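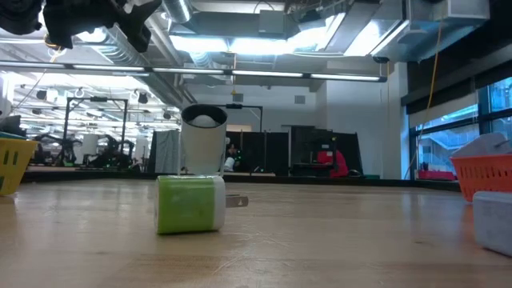
wadura_admin
The Cosora group has released the results of its study on training grasp policies with mixed household items, and this thread is open for comment. The method compares two sets of demonstrations of equal size, 1,000 each. In the first set, every item starts upright and apart from the others. In the second, starting positions are left as they fall, so a plug-in charger may lie on its side with its prongs pointing across the table, close to a cup with a ball in it. Policies trained on the second set completed 61 percent of test trials. The first set gave 9 percent fewer. Members are asked to keep remarks to the method and the result.

mkoubek
Miroslava Koubek, Cosora. One clarification to the summary: the difference is 9 percentage points, so the first set stands at 52. The write-up will be corrected on Wednesday.

uretti_lab
We thank the authors for the release. Our concern is with the test trials. If these also began from irregular positions, the second set was tested on its own kind of data, and the gain is what one would expect. Was a test run with upright starts only?

mkoubek
Yes, in November. With upright starts the two policies were level within the error we report. The table is in the appendix.

gantry_r
I do not agree that this settles the matter. Level within error on how many items? The appendix lists 12, and small items with prongs or clips account for most of the failures. I would want those reported separately before anyone changes a collection protocol.

mathias_ops
At Mathias we changed ours last year on much weaker evidence, and we have not gone back. Resetting items to upright took our operators roughly a third of each session. Even with no gain in success rate, the time saved would justify the second method for us.

gantry_r
That is an argument about cost – a fair one, but the paper makes a claim about success rate.

mkoubek
Both points are noted. Results by item can be shared with registered members on request. We did not publish them as the trial count for any single item is low.

uretti_lab
Please consider this our request.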